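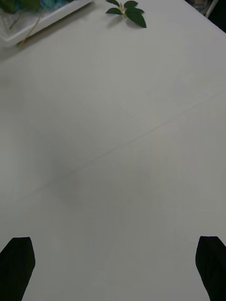

May 4, 2023. Table coverings, second round. I still don't believe the claim that a plain white surface makes small cuttings easier to sort. Zolteck says so in the leaflet, and Dong-geon says so because he read the leaflet. My own experience at the Illcombe bench was that white shows every shadow as well as every leaf, and I wanted to see it again before we order more of anything. So we started with a single green sprig lying flat on the white and looked at it from the standing position and then from a stool. The leaves read fine, I'll give them that. But there is also a soft gray patch of shadow on the surface and a faint line running diagonally across, and I don't want to be looking at either one when I'm hunting for a dropped leaf.

Dong-geon Geum thinks I'm being fussy about the line. Maybe. It is faint. My worry is less about this sprig and more about thyme, where a single leaf is small enough to get lost along any line at all. We did thyme in November on the old brown board and lost plenty, but the brown board was terrible for everything, so beating it proves very little. I said this in November too.

Sorting run, same mixed tray for both of us, 44 cuttings in it. Dong-geon put 2 in the wrong pile. I put 6 in the wrong pile. He was pleased. I would point out that he made up the tray and I didn't, and that he had already handled every cutting in it once that morning. If we are going to treat this as a result, somebody else has to make up the tray. I've asked for that next time and he has agreed, a little too cheerfully.

Four of my six were marjoram called as oregano. I doubt any tabletop fixes that. I need to crush a leaf and smell it, and we had agreed no smelling. The other two were plain carelessness near the end.

Glare: less than I expected. The surface is matte and I had no trouble with the overhead light while sitting. Standing was worse for me, mostly from my own shadow when I leaned in. Dong-geon says lean in less. I say a bench that only works if you don't lean over it is a poor bench for this job. Moving the lamp to the far side is worth a try before anyone spends money.

On the Reltent mat: the sample is still in its tube and I haven't touched it. The rep told us it "rests the eye." I asked what that meant and got a second leaflet. I'll put it through the same tray as everything else.

Pant want an answer on what color to have for the long bench. I'm not giving them one on the strength of two people and one tray. Wrote back to say so.

To do:
Lamp to the far side, repeat the run sitting and standing.
Tray made up by someone who isn't sorting.
Thyme only, leaves stripped, dropped on purpose. Count how many we get back.
Unroll the Reltent sample and leave it flat overnight.
Find the notes from the brown board. Dong-geon thinks they are in the blue binder. I looked there already.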